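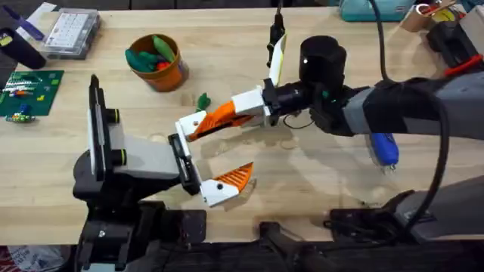

Category: Set-Up Guides > Tabletops and Small Parts
6 min read

4. Setting Out and Clearing the Wandside Table

This section covers the daily use of a wooden tabletop with small craft and play pieces. Assembly of the legs and frame is covered in Section 2. Oiling is covered in Section 7.

4.1 Before you start

1. Check that the table is level. Adjust the feet if the top rocks under hand pressure.
2. Wipe the top with a dry cloth, following the grain.
3. Remove crumbs, filings and thread from the joints between the wood strips. Use a soft brush. Do not use a blade.
4. Inspect the top under a low side light. Mark raised grain with pencil and sand it with 400 grit paper before setting out any foam or fabric pieces.
5. Return hand tools to the rack. If a tool must stay on the top during a session, lay it flat with the handle toward the user.

CAUTION: Do not stand screwdrivers or awls upright in the planter pot. The pot is light and will tip.

Note: 80 grit paper is supplied for the underside only. It leaves visible scratches on the top face.

4.2 Setting out

The layout below uses the potted vegetable set, one loose sprig, one green ring and a small-parts box. Other sets follow the same order.

1. Place the pot first. It must stand on its base, clear of the table edge, with at least 20 cm of free wood in front of it.
2. Load the pot with the soft leaves and vegetables. Push the larger leaves in at the back.
3. Tuck smaller pieces in at the front, where they remain visible. In the layout shown, a small red piece sits at the front of the green ones.
4. Lay the ring flat on the wood. Do not lean it against the pot.
5. Place the foam sprig on open wood, apart from the pot. Foam pieces pick up dust and should be shaken before use.
6. Place the clear compartment box to one side. Keep the lid closed until a part is needed.
7. Keep round containers away from the edge. A cylinder left on its side can roll.

Note: If two people share the table, agree on one position for the pot and leave it there. Moving it mid-session displaces the upper leaves.
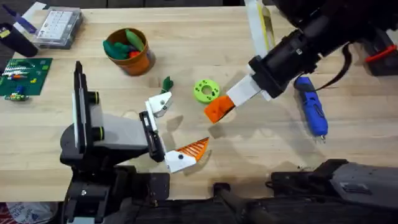 4.3 Clearing the table

1. Lift out any loose foam before handling heavier pieces.
2. Empty the pot from the top. Hold the rim with one hand. Do not turn the pot over; small pieces travel farther than expected.
3. Sort small parts directly into the compartment box. Do not make an intermediate pile.
4. Press the lid down at all four corners until it seats.
5. Pick up the rings by the outer edge. If a ring will not lift from a smooth surface, slide it to the table edge and take it from below.
6. Wipe the top again and leave it uncovered until dry if a damp cloth was used.

CAUTION: Do not drag the compartment box across the wood. Grit under the base will score the finish.

4.4 Rings

Rings are stored and used flat. A ring left leaning for long periods may take a set, particularly in a warm room. To check for warping:

1. Put the ring on a smooth, level surface.
2. Press lightly at one side, then at the opposite side.
3. Turn the ring a quarter turn and repeat.
4. If the ring rocks in either position, turn it over and store it under a flat board overnight. Check again before use.

Clear the center hole with a dry brush. On rings with small holes in the face, brush both sides. Green rings show poorly among the leaf pieces, so keep them on bare wood.

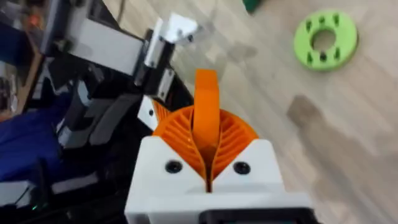

STORAGE AND SPARES

The complete potted vegetable set weighs 490 g with the pot. Weigh the packed set if a piece is thought to be missing.

Store foam at the top of the carton and rings at the bottom. Keep the carton off the floor and out of direct sun. Tools go in a separate drawer.

Spare rings and foam pieces are ordered through Fivora under the set name. Spare lids for the compartment box are not available separately; replace the whole box.

Section revised in March by Tuva Wikström. Layout checked by Joonas Hirvonen. For refinishing, continue to Section 7.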